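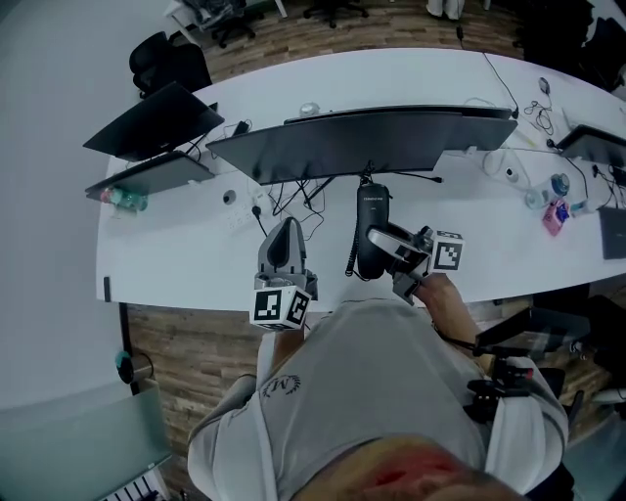
# Jaw release fault on the right hand gripper

Project report, part two
September 4, 2019

## What we were doing

Our project used a pair of hand-held grippers to record people doing ordinary desk jobs. The recordings were meant to train a small arm, the Kadik, to do the same jobs later. Each gripper carries a marker cube so the tracking software, Kombo, can work out where it is and which way it is turned.

The desk jobs were moving a bottle, closing a laptop lid and picking up a phone handset. The handset was the hardest of the three. It is smooth, it is heavier at the ends than in the middle, and its coiled cord pulls back harder the further you lift it.

## What went wrong

We recorded 87 handset lifts over the term. In 8 of them the right jaw let go while the trigger was still fully pulled. The handset dropped onto the desk each time, and on one run the cord swung it back into the operator's knuckles. There was no cut, but it was sore enough that we stopped for the day and filled in an incident form.

The left gripper had no releases, but it was hardly used for the handset, so we can't say much from that.

## Finding the cause

We first blamed the tracking. Kombo had been losing the right cube near the monitor, and the log showed gaps close to several of the drops. This was a wrong turn and cost us most of a week. The jaw is worked by hand through a cable, and the software has no control over it.

Next we took the right gripper apart. The trigger cable runs through a small clamp made by Prasteo, and the clamp screw had backed off by nearly a full turn. With the screw loose, the cable could slip under a steady load. Light objects didn't pull hard enough to show it. The handset did, mostly near the top of the lift when the cord was stretched.

We tightened the screw, put thread locker on it and repeated the lift 54 times. There were no releases. We then backed the screw off on purpose and got a release on the seventh lift, which we took as good evidence that we had the right part.

## Changes made

- The clamp screw is checked with a hex key before every session and initialled on the sheet.
- The operator's free hand stays out from under the load.
- Lifts on the handset stop before the cord goes tight.
- Any drop ends the run. The recording is kept but labelled as a fault.

## Still to do

The 8 faulty recordings are still in the main folder and need to be moved before training starts in October. We also haven't opened the left gripper – it uses the same clamp and should get the same treatment.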